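Print this page
E-mail this page

Laying Up the Hendricks: A Small Reserve Ship and Its Upkeep
Student project report by Marisa Lo Presti and Normunds Uibo
May 1, 2020

1. Background

The Hendricks was a naval supply ship of 2713 tons. When the fleet was cut back she was moved to the reserve anchorage at Drulow and moored beside two others, the Hundon and the Anddale. All 3 were to be kept in a state where they could go back to sea at short notice.

We worked from the anchorage day book, which has 732 entries. Pages for one January are missing and we have left that month out of our tables.
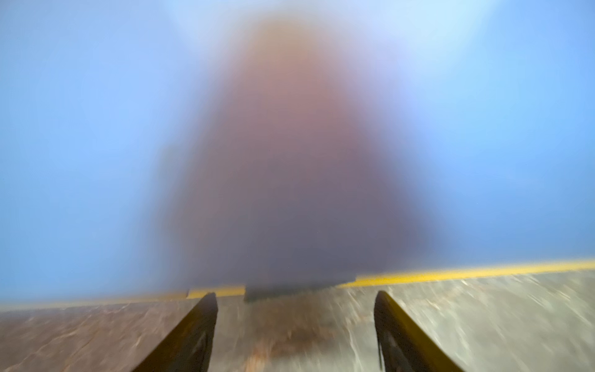
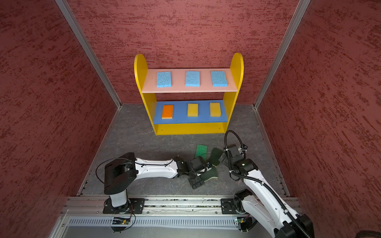
Sponges on and in front of a small shelf (second picture).

2. Upkeep on board

Most entries deal with damp. Dry air was pumped through the lower decks and the hatches were sealed with tape. Engines were turned over by hand, and the hull was checked at the waterline for rust. The Hundon needed far more work than the others, mainly on her after hold, where a pipe joint leaked.

3. Stores

Spare parts stayed on the ship they belonged to. Rope and canvas were taken ashore. The day book does not say who signed for them, and we could not match the shore lists to the Anddale at all.

Print | E-mail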